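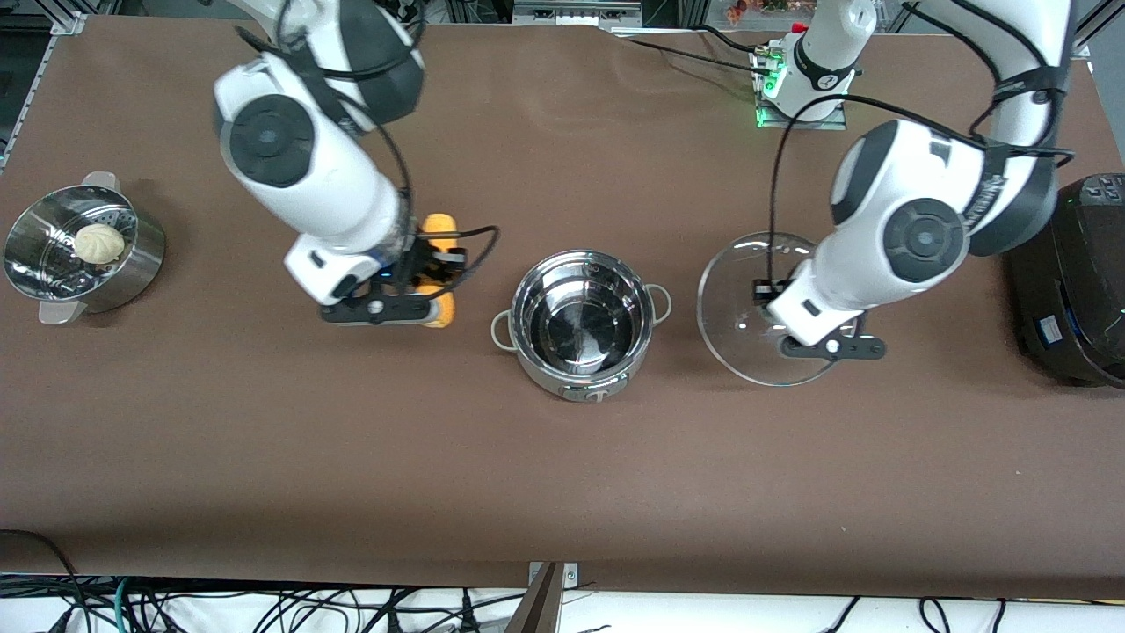
A steamed bun in its steamer, with a second pot beside it.

How to load test a canvassing app before election day

A voter check-off app gets most of its traffic in one morning. Test it at that level at least two weeks out, while there is still time to change something.

What you need

A staging copy of the app on the same size server you will use on the day. A voter file with fake names. A load tool that can log in as many users at once. Our county group uses Varela for the app and runs the tests from a spare laptop.

Step 1. Work out your peak

Take the number of people who will be signed in when polls open. We had 1000 accounts in March and assumed all of them would log in between 6:45 and 7:15 a.m. Do not spread the logins across the day.

Step 2. Make the test accounts

Import the accounts from a CSV file. Give each one a PIN, and make sure the PINs keep their leading zeros. Spreadsheets drop them, and the login then fails with no useful message.

Step 3. Run the login test

Start with 50 users, then 200, then the full number. Write down the slowest login at each stage. If any login takes longer than ten seconds, stop and look at the database connections first.

Step 4. Run the check-off test

Have every account mark off voters at the same time. Compare the total in the app with the total in the load tool log. Our first run sent 2593 check-offs and the app had two fewer. Tõnu Mägi traced both to a retry setting in the sync job.

Step 5. Test on phones

Send a few people to the Planusstead and Itwood precincts with the real web address. Type it without the "https" and check that it still redirects.

Step 6. Print the backup

Print the paper lists by Thursday and put the help line number on every page.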